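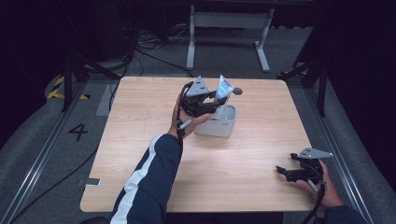 Station 4, tube and container task, both hand-held grippers in use.

Hand-held gripper station 4: walkround checklist with my comments
Site: Prenodo, back hall
Checked by: Krešimir Yordanov
Date: 2020-11-28
Sheet no. 313

I've kept the same order as the old Cladarau sheet so you can hold the two next to each other. Wherever I've written more than "OK" it's something I'd like the next person to read before they pick the grippers up.

1. FLOOR AND APPROACH

1.1 Station number readable on carpet: OK
Big black 4, left of the table. Can't miss it.

1.2 Hazard tape stuck down: OK
I ran my shoe along the yellow and black stuff and it all held. Corners are the first to go, so keep doing the shoe thing.

1.3 Cables on floor: NEEDS WORK
My usual complaint! We've got black cables running under and behind the table, and they're bundled on the far left but wander about everywhere else. Please get the loose runs into the bundles. I'd do it myself but I don't want to unplug something in the middle of someone's shift.

1.4 Floor rails, left and right: OK
Both are clear. Step over them, don't stand on them (yes, I've done it, and yes, I went sideways).

1.5 Tripod feet: OK
Set back at the far end where they should be. If you bump one, tell whoever is on recording and write the time in the log.

1.6 Loose items on floor: SEE COMMENT
Small white thing down by the near left corner of the table. Phone, tag, whatever you think it is, the floor isn't the place for it. There's a tray by the door for that.

2. TABLE

2.1 Table steady: OK
Leaned on all the corners, no rocking.

2.2 Top clean, no splinters or sticky patches: OK
Wipe it with the dry cloth only. The spray left a shine last time and we had to redo a whole batch, job 3035 if you want to look it up.

2.3 White stand behind table: OK
Doesn't wobble. Nothing to be hung on the crossbars, please, and that includes jackets.

3. GRIPPERS (do left and right separately!)

3.1 Gray plate on top tight, dots clean: OK both
Hold the gripper in one hand and try to twist the plate with two fingers. Any give at all and it goes to the bench. Don't touch the dots with greasy hands.

3.2 Jaws open and close freely: LEFT OK, RIGHT OK WITH COMMENT
Right one felt a bit stiff on the first few squeezes and then loosened up. I've asked Vukadinović for a spare spring, part 852, and it should be here in December. Until then, work it open and shut a few times before you start.

3.3 Jaws hold a squeeze tube without slipping: OK
Grip it around the body and leave the cap alone. Squeeze gently, you're holding it, not brushing your teeth with it.

3.4 Cable runs down along the wrist, no snags: OK both
Check this with your arm stretched all the way out over the table. It always looks fine with your elbows in.

4. PERSON

4.1 Sleeves snug at the wrist: OK
Long sleeves are fine as long as the cuff stays out of the trigger.

4.2 Break taken: NOT FILLED IN
Come on, folks. Jemer rules say to write it down, so write it down.

OPEN ITEMS: 2
Floor cables (1.3), anyone with ten minutes between shifts.
Right gripper spring (3.2), me, when the part comes.

Station can be used. Sheet goes in the green binder.
K.Y.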